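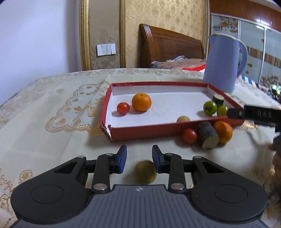
3.2 What people said about the good tablecloth

I went into these interviews expecting to hear about food, and I got linen instead (so much linen!). We talked to 50 households in Tutby about how they set a table for guests, and nearly everyone wanted to start with the cloth - who embroidered it, who gets it next, who once spilled beet soup on it in November. I had one question about cloths on my sheet. By the second visit I'd moved it to the top.

The split I kept running into was between saving a cloth and using it. Older hosts mostly saved theirs, and a few kept a plainer one for family and only switched when the doorbell rang.

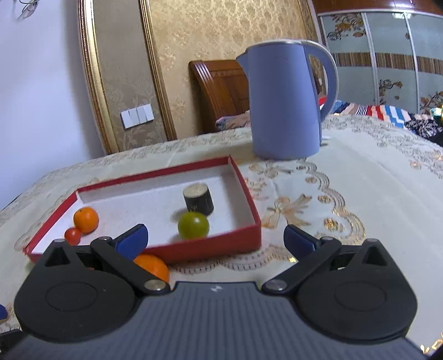
Figure 2. Dining table with a cream patterned cloth.

Birutė Vītola told me that a cloth left in the drawer goes yellow along the folds anyway, so she might as well eat off it. I heard versions of this from younger hosts too, though they worried more about ironing than about stains. I come back to ironing in section 4, where it gets its own table.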